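Powder coat or wet paint for sheet steel bins?

gritstone_4
We have grey steel bins from Tultora. The paint chips at the folds after nearly 3,000 cycles. Is powder coat worth the extra?

panelbeater
Yes, if the edges are deburred first. Ours from Edex passed 4,000 with wear on the floor only.

mk_finish
Disagree. Powder pulls thin on sharp folds and rust creeps under it. Two-pack epoxy is easier to touch up.

panelbeater
It only pulls thin if the radius is too tight. Ask for the drawing.

gritstone_4
No radius given on the drawing. Kioko quoted for powder in February, minimum order 10.

mk_finish
Then get the radius in writing before you order. I would also leave the floor bare and oil it — any coating there is sacrificial.

gritstone_4
Bare floor is not an option, the store is damp. Will measure the folds on Monday and post the figures.

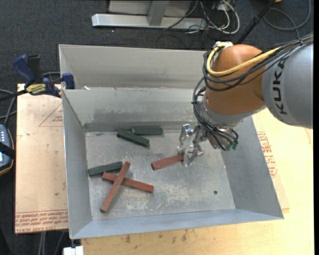
Grey sheet-metal bin, block held near the middle of the floor.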